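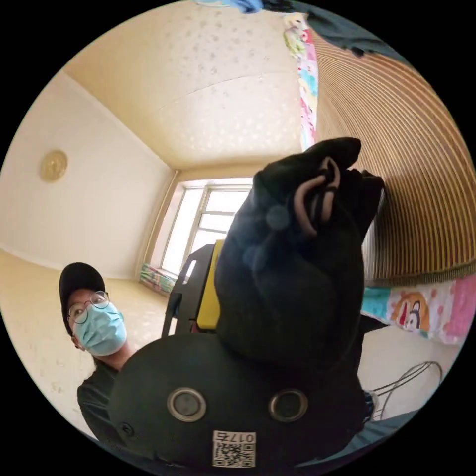
Figure 3.1 A small room with a big job: daylight from a window at the far end.

Chapter 3: Light in Small Rooms

I learned most of what I know about daylight in a rented room in Zosley, where I could touch both side walls if I stretched a bit. It had one window, a lumpy bed and a desk I'd shoved into the darkest corner (don't ask me why!). I spent a whole winter squinting at my notes with a lamp on at two in the afternoon, and then I moved the desk and felt very silly indeed.

So this chapter is about windows – where they sit, how tall they are and what the room does with the light once it's in. You'll remember from Chapter 2 that we measure light falling on a surface in lux. On a decent day in March you might get 2,000 lux right beside the glass and only a small part of that by the door. Your eyes hide the drop from you, so do borrow a meter if you can.

We'll start with the sky itself, then look at pale ceilings, which I'm very fond of, as they throw light back down into the deep end of a room. After that come two longer case studies, the terraced houses at Lenach and the old school at Antal, where almost 19 rooms' worth of dark paint had to come off.

Before you read on, draw a quick plan of the room you're in now. Mark the window and shade the bit you think is gloomiest. Keep it safe – you'll want it for Exercise 3.

We use cookies to improve your reading experience. Accept all | Manage settings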